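Povitz G2 Adaptive Gripper

Home / End effectors / Electric / Povitz G2

Price: $3,805 plus GST
Availability: in stock, ships from our Skadberg warehouse

The G2 is an electric gripper with jointed fingers for mixed handling work. It suits labs and small integrators who pick soft and hard goods in the same run and don't want to stop for a finger change.

Specifications
Control: Limevlow controller, sold separately
Finger change: four screws, hex key supplied
Cable: fixed, straight connector
Warranty: 12 months, return to base

How it compares
We ran the G2 against the Nnaji parallel gripper on the same arm, with the same table of household items. Stamatia Deligiannis set up the trial and logged 418 picks for each unit. The G2 missed 49 and the Nnaji missed 57. Most of the difference came from plush toys, where the parallel jaws tended to pinch a fold of fabric and let go on the lift. On a bottle lying on its side there was little between them. Wrapped candies in a pile were hard for both, and neither is the right choice if small loose items are most of your work.

The Nnaji is the quicker of the two to close and costs less. If everything you handle is boxed, buy that one. 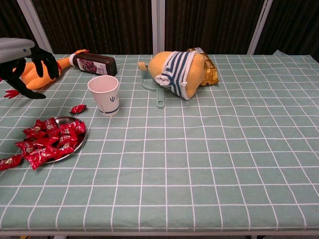
Paper cups need the force limit turned down. The factory setting will crush an empty one. The limit is on the second page of the controller menu and is saved for each program.

In the box: gripper, mounting flange, hex key, printed manual.

Trial units can be borrowed for two weeks. Ask for Upendo Rashidi in technical sales and tell us which arm you have.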